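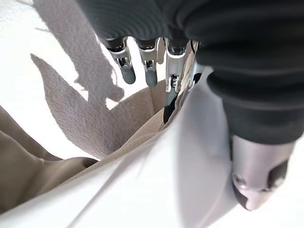 Robotic fingers with gray pads, reaching toward fabric

Movement science doctorate after years away from school – is my background a problem?

Asked by Fiorella Longo

Hello everyone. I am a physical therapist and I finished my master's degree 11 years ago. Since then I work in the clinic at Novcombe, mostly with knee and ankle injuries in people who do heavy jobs. I would like to apply for the doctorate in movement science at Fultmont. The deadline is in January.

My doubts are 2. First, I have no published paper. I only helped to collect gait data for a study of my former supervisor, and my name is in the thanks, not in the authors. Second, the form asks for a research statement of maximum 2,000 words, and I don't know how exact it must be. Should I already propose a full study, with the number of participants and the statistics? Or is it enough to describe the problem that interests me?

I must also say that I would need to keep working part time, at least in the first year. Thank you for any advice, and sorry for my long question.

3 answers

Answer 1 – accepted

I came to my program from clinical work also, so maybe I can help. A missing paper was not a problem for me. In my interview they asked much more about how I read other people's studies. Prepare one article that you know very well, including its weak points.

For the statement, I would not write a full protocol. Choose one question from your patients, explain what is already known, and say which measurements you would like to use. I put one paragraph on possible methods and it was enough. Mention the gait data, and describe exactly what you did: placing the markers, cleaning the files, whatever it was.

Before you send anything, write a short email to one or two possible supervisors. If the person you want is not taking students this year, it is better to know it before the application fee.

About part-time work, ask the department directly. The funded places in my program had a limit on outside hours, and this was written only in the contract.

Answer 2

just apply, the worst they can say is no

Answer 3

I agree with the first answer, with one small correction. Some departments do want a detailed plan, so read the instructions again. My friend at Pretorius was asked for a sample size and a timeline. Also check if the references count inside the word limit. I lost one evening cutting my text for this reason.

Comment from Fiorella Longo

Thank you, this is very useful. I wrote to the department and the references are not counted. I am still waiting for the reply about the working hours.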